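Section 4. Teaching a Pushing Task by Remote Control

Read Section 3 first. The Gratton sales sheet says anyone can teach the arm a task "in minutes." Plan on a full afternoon, and don't promise your boss anything before you have replayed the results.

4.1 Before you start

1. Clamp the board to the bench. A board that creeps during a session will ruin every recording made after it moved.
2. Fit the plain round pusher. Leave the gripper in its case.
3. Set the speed limit to 20 percent. The factory setting is too fast for a beginner with the hand controller.
4. Put the blocks on the board by hand and mix them up. If you lay them out the same way each time, the arm will learn your layout and very little else.

CAUTION: The stop button on the hand controller goes through the wireless link. Keep the wired stop within reach and use that one.

4.2 Recording

5. Type the instruction before you move, in plain words: "push the blue cube to the green star." The software accepts anything you type, including nonsense, and will not warn you if what you then do has nothing to do with it.
6. Lower the pusher beside the block, never on top of it.
7. Push in short strokes. Back off between strokes and come in again from a better side.
8. Press Save when the block is where you said it would be. If it isn't, press Discard.

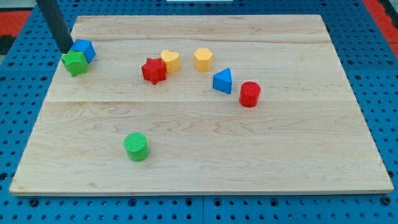
Stars are harder to steer than cylinders. A point catches the pusher and the whole block spins, and new operators tend to chase it across the board. Stop, lift, and start the stroke over. Leave a few of these recoveries in the set, though, or the arm will have no idea what to do when the same thing happens to it.

NOTE: The "quality score" shown after each save mostly measures how smooth your hand was. Brodie Sheehan scored every one of our October recordings by eye, all 1351 of them, and found little match between that number and whether the task got done. We ignore it.

4.3 Checking the result

9. Train on the saved set, then run the arm with the hand controller switched off.
10. Try layouts you did not record. Success on a layout it has already seen proves very little.
11. Write down the failures too. If error 2980 comes up, the link dropped and that run doesn't count either way.

For cleaning up bad recordings, go to Section 5.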